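検索 キーワードを入力 検索する

ホルビーの新譜を一週間流しっぱなしにした話

2021年9月15日 文・フィトリアニ・チョア

先週の便りで「次はフェスの配信まとめを書きます」と言っておきながら、すみません、予定変更です。ホルビーの新しいアルバム『Jiststead』が届いてしまったので、もうそれ以外のことが書けません。フェスの話はちゃんと来週やります(たぶん)。

ホルビーをはじめて知った方のために少しだけ。カントリーの三人組で、歌とアコギ、ペダルスティール、それにドラム。前のアルバムは7曲しか入っていない短い作品で、わたしはそれを通勤の行き帰りに一回ずつ聴いて、ちょうど駅に着くころに最後の曲が終わるのが好きでした。だから今回、曲目表を見て18曲と書いてあったときは、ちょっと身構えたんです。長いなあ、どこかでだれるんじゃないかなあ、と。

で、聴いてみたら、だれるところもありました! 真ん中あたりの、川と橋と古いトラックの歌が続くところは、正直どれがどれだか今でもあやしいです。でも、そのだれた感じがいいんですよ。夏の午後に扇風機の前でぼーっとしているような時間がちゃんとアルバムの中にあって、そこを抜けたところで例のバラードが来る。あの曲です、7月に先行で出ていた「灯りは消さずに」。単独で聴いたときは、いい曲だけどちょっとお行儀がよすぎるかな、くらいに思っていたのに、アルバムの流れで聴くと全然ちがって、台所で洗いものの手が止まりました。ペダルスティールが二番の頭ですうっと入ってくるところ、ぜひヘッドホンで。

それから、ソーサの話をさせてください。このニュースレターを前から読んでくださっている方は「また始まった」と思うでしょうけど、始まります。フィドルのソーサが4曲に参加しているんです。いちばん派手なのは二曲目の終わりの、歌が引っ込んでからフィドルとギターが追いかけっこをするところで、ライブならあそこで絶対に歓声が上がるはず。でもわたしの一押しは最後から二番目の曲です。ずっと後ろで一本の音を伸ばしているだけなのに、あれがあるとないとでは歌詞の聞こえ方が変わると思うんですよね。娘が家を出ていく朝の歌で、お父さんのほうが荷造りに手間取っているという、ちょっと可笑しくてさびしい歌詞です。

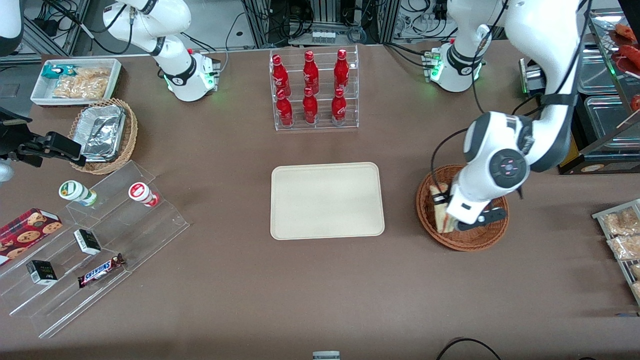

テーブルの上には、パッケージ入りの食品や飲みもの

歌詞といえば、今回は作詞にオエイの名前がずらりと並んでいるのにも触れておかないと。ほかの歌手に書いた曲しか知らなかったので、わたしはずっと「きれいにまとめる人」だと思っていました。ところがホルビーに書くと急に口が悪くなる! 五曲目なんて、別れた相手への恨みごとを一番まるごと使って並べたあと、サビで「でも犬は返してほしい」と歌うだけなんです。電車で聴いていて吹き出してしまい、マスクがあって助かりました。あれを真顔で歌いきるホルビーもホルビーです。

発売に合わせた配信ライブも見ました。時間にして30分、短かったです。スタジオに椅子を並べて、新曲を中心に、あいだにおしゃべりを少し。衣装はいつもの刺繍のシャツかと思ったら、三人とも無地のTシャツで、チャット欄では「普段着だ」「寝起きだ」と好き放題に言われていました。ドラムの人の髪が伸びていたことについても相当な量の書き込みがあって、途中から曲の感想より髪の感想のほうが速く流れていくという。わたしも書きました。似合っていましたよ、長いの。

残念だったのは音のバランスで、最初の二曲は声が奥に引っ込んで、ギターばかり前に出ていました。三曲目に入る前に誰かが直してくれたらしく、そこからは快適でした。見逃し配信でこれから見る方は、はじめの音で「あれ?」と思ってもそのまま待ってみてください。ラストの「灯りは消さずに」は伴奏がほとんどなくて、アルバム版とはまた別の曲のようでした。個人的にはこっちのほうが好きかもしれない。いや、ペダルスティールのない版を選ぶのは裏切りのような気もするし、決められません。

おしゃべりの部分で気になったのは、タイトルの由来を聞かれたときの答えです。Jiststeadというのは、子どものころに遊び場にしていた空き地に自分たちでつけた名前なんだとか。今は駐車場になっているそうで、「車を停めるたびに変な気持ちになる」と笑っていました。それを聞いてから一曲目を聴き直すと、車のドアが閉まる音から始まるのが急に意味ありげに思えてきて、ああいう仕掛けに弱いんですよ、わたしは。

ちなみに、国内盤が出るかどうかはまだわかりません。輸入盤には歌詞の冊子がついていて、紙がちょっとざらっとした、いい手ざわりです。ただし文字がものすごく小さい! わたしは途中であきらめてスマホで撮って拡大しました。訳詞をつけてほしいという声があれば、五曲目だけでもあらすじを細かく書いてみようかと思っています(全訳はいろいろ難しいので、あくまであらすじです)。犬の部分は力を入れます。

前回「みなさんの夏の一曲」を募集したところ、思っていたよりずっとたくさんメールをいただきました。ありがとうございます! 意外と多かったのが、夏なのに冬の歌を挙げてくる方です。暑い日に雪の歌を聴くと涼しくなる派と、余計に暑さが身にしみる派に分かれるようで、わたしは後者です。いただいたものは次の次の号でまとめてご紹介します。ホルビーの前作から選んでくださった方もいて、その方とはたぶん朝まで話せます。

次号は今度こそフェスの配信まとめ。転換中に流れていた謎のバンジョーの曲について、何かご存じの方がいたら教えてください。ずっと頭の中で鳴っていて、曲名が知りたくてしかたありません。返信はこのメールにそのままどうぞ。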